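Pundley Kitchen Prep Pilot – Review Meeting, Minutes
April 1, 2018
Present: product lead, two from integration, purchasing, food safety (by phone, dropped off twice)

Started late, projector. Last minutes approved, no changes except the Tunard quote date, fixed.

1. Where we are with the Trarnari kit
Two-arm kit from Trarnari, on trial. Loan period runs to October, can be extended once in writing. Integration says setup guide is ok up to the calibration chapter, then pages are out of order. Vendor told, new PDF promised. Calibration took most of a morning the first time, much less since.

Log has 229 runs so far across all tasks. 66 stopped by operator. Most of the stops are the same two faults: gripper closes early, or arm pauses and wont resume without a restart. Purchasing asked if that is normal for the price. No one could say, Tunard has not shared their numbers.

2. Shellfish task
Moved up from the second phase at customer request. Bowl to bag, crayfish picked out of the bowl by the left arm. Thin legs and antennae are the hard part – fingers grab a leg and not the body. Food safety wants it in writing that nothing handled in trials gets eaten. Agreed.

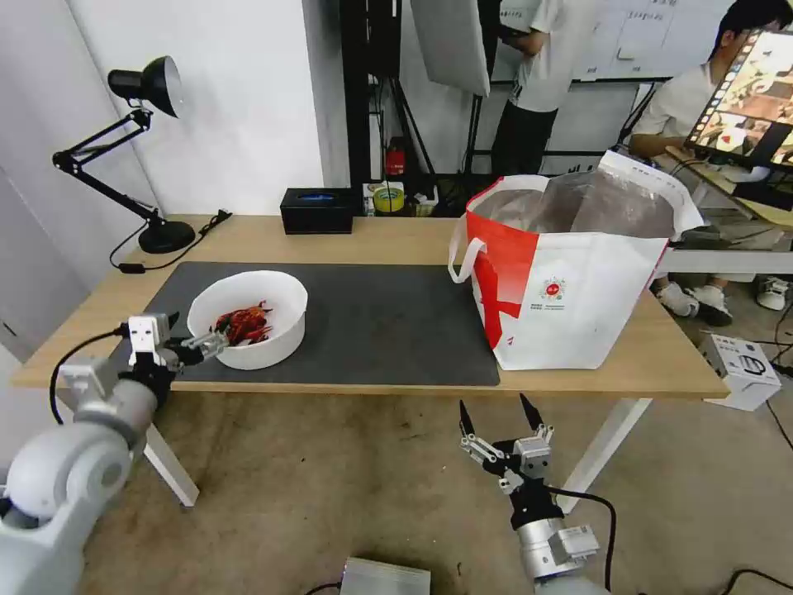 ACTION ITEMS AND DECISIONS

Gripper fingertips. Left arm stays with the silver and black two-finger gripper for now. Integration to ask for soft tips, price and lead time. If over budget, come back to this group first.

Mat. Keep the dark gray one under the bowl, red on gray reads well on the monitor. Purchasing to order 10 spare, same size.

Cables. Both arms have a loose black cable run. Integration wants clips before the next set of runs. Vendor says clips are an extra, we think they should be in the box. Purchasing to argue it.

Cleaning. Still no wash-down rating from Trarnari. Food safety will not sign off without one. OPEN, carried over from last time.

3. Tunard offer
Quote is $3,000 a year for service, covers remote support and one visit. Parts not included. Trarnari's own plan costs less but has no visit. Discussion went on a while. Leaning Tunard, but want response time in the contract first, the draft just says "prompt". Decision put off to next meeting.

4. Puma
Puma is our name for the run logging sheet, for those who asked. Please fill in the stop reason every time – blanks are no use to anybody. New column for object type added, old rows to be backfilled by integration.

5. Other buisness
Demo for Pundley sales moved, new time to be sent round. Room booking needs renewing.

Next meeting: same room, same time, bring the Tunard draft with comments marked.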